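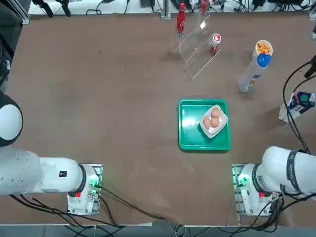 Attachment: brown table, household objects in the middle.

Ticket: Torero catalog import stops at 99 percent
Opened: Mar 18, 2026
Site: Jevinholm, household goods, back office
Severity: Normal (I asked for High. The form changed it.)
Status: Closed, reopened, closed

Summary

Catalog import into Torero runs up to 99 percent and stays there. No error message. The Cancel button works in the sense that it goes gray when pressed. The import file is a CSV exported from our old Skarnenik system, 2,018 rows, one row per item. The old system is being switched off in August, and I would like the items to be somewhere else by then.

What I expected: 2,018 items in the catalog.
What I got: a progress bar and a fan noise.

Step 1. The things support always asks

Logged out and in. Cleared the cache. Tried another browser. Restarted the office PC, which took the opportunity to install updates. Same result, 99 percent, now with a different wallpaper.

The help page says large imports "may take a moment," so I left it running over lunch and then over the rest of the afternoon. Still 99.

First reply from support: please restart the PC and try another browser. I sent them the paragraph above.

Step 2. Is it the size of the file?

Second reply was more useful. Imports are capped at 2,000 rows. The cap is mentioned in the release notes for a version we skipped and nowhere on the import screen, where a person importing something might run into it.

Split the file in two. Part A has the first 2,000 rows and part B has the leftovers. Copied the header line to the top of part B, having forgotten to do that the first time and created an item called "item_name" with a price of "price." Deleted it.

Part B imports in seconds. Part A goes to 99 percent and sits down again. 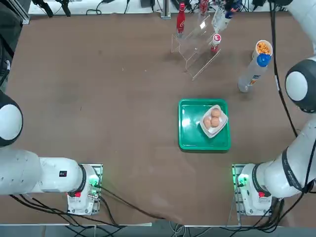 So the cap is real but it wasn't our problem, or it was only our first one. Support marked the ticket as solved at this point. Reopened it.

Step 3. Halving

Cut part A in half, imported each half. First half fine. Second half stuck. Cut the second half in half. I'm told there are clever ways of doing this and that I was using one of them, only by hand, with a lot of files named things like partA_2_2_1_really.csv.

Note for anyone doing the same: Torero doesn't check for duplicates unless you tick "Match on SKU" in the Advanced panel, and it unticks itself after every import. I now have several bowls that exist twice and a dish rack that exists four times. Cleaning this up is its own section further down.

Eventually I was left with a batch of 100 rows that would not go in. Everything before it and after it was fine. I opened the batch in the spreadsheet and it looked like any other batch: trays, jugs, storage jars, prices, weights.

I then did what I should have done in the first place and opened it in a plain text editor. 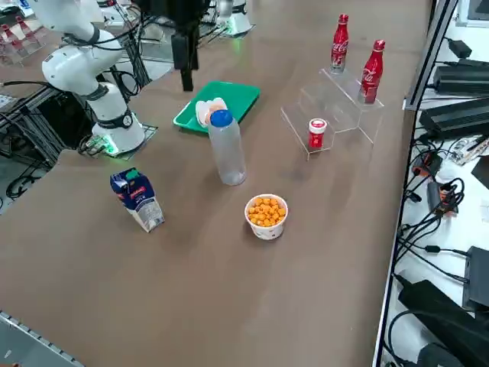

Step 4. The supplier column

One of our suppliers is called Hägglund. In the spreadsheet the name looks correct. In the text editor it came up as HÃ¤gglund on some rows, and on a few others as HÃƒÂ¤gglund, so somebody had saved the file in the wrong encoding, noticed, and then fixed it by doing the same thing again. The somebody was probably me. The change history goes back only as far as the last time I cleared it.

All the stuck rows were Hägglund rows, or so I thought. I replaced every mangled version with the proper spelling, saved as UTF-8 and imported.

99 percent.

Wrote to support with the word "Hägglund" in the message. Their reply quoted it back to me as H?gglund. I include this without comment.

Step 5. The quotation mark

What was really wrong, once I had stopped blaming the vowel: one product description has an inch mark in it. The row is a 9" pan, and the old system exported it as is, with no escaping. Torero reads that as the start of a quoted field and goes looking for the other end. There is no other end. It keeps reading to the bottom of the file, swallows every row after it into one very long product description, and then waits politely for a closing quote that I never sent.

That also explains why it halts so late. The progress bar measures how much of the file has been read, and nearly all of it has been. The last percent is for closing the final field.

Changed 9" to 9 inch. Imported. Done before I had put the mug down.

There was one of these in the whole file. All the other pans are in centimeters.

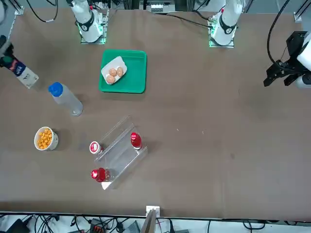 I then put the Hägglund rows back the way they had been, out of curiosity, in a test catalog. They import without any trouble. They look terrible, but they import. The evening I spent on the umlaut has therefore gone toward appearance only, and I've decided to be pleased with how it looks.

Step 6. Cleaning up the duplicates

Torero has a Merge Duplicates tool. It merges on item name. We have a lot of items named "Bowl, small" that are different small bowls from different suppliers, so please don't press that button. I pressed it and then restored from the nightly backup, and I'd like to put on record that the nightly backup works.

What did the job:

Delete the whole catalog (Settings, Catalog, Danger Zone, type the word CATALOG in capitals).
Tick "Match on SKU."
Import part A.
Tick "Match on SKU" again.
Import part B.
Look at the item total. It says 2,018.

Photos have to be attached again afterward. They aren't in the CSV. Thumbnails take their time to show up, and until they do every item in the shop is a gray square with a mountain on it.

Requests to the vendor

Show the row cap on the import screen.
When the file has an unclosed quote, say so, ideally with a row number. Any row number in the general area would do.
Leave the checkbox where I put it.
Make Cancel cancel.

Reply from support: the first has been passed on. The second is on the roadmap. The third works as designed. The fourth could not be reproduced, and would I mind restarting the PC and trying another browser.

Closing the ticket from my side. Corrected file is on the shared drive as catalog_final_2.csv. Ignore catalog_final.csv, which still has the pan in it.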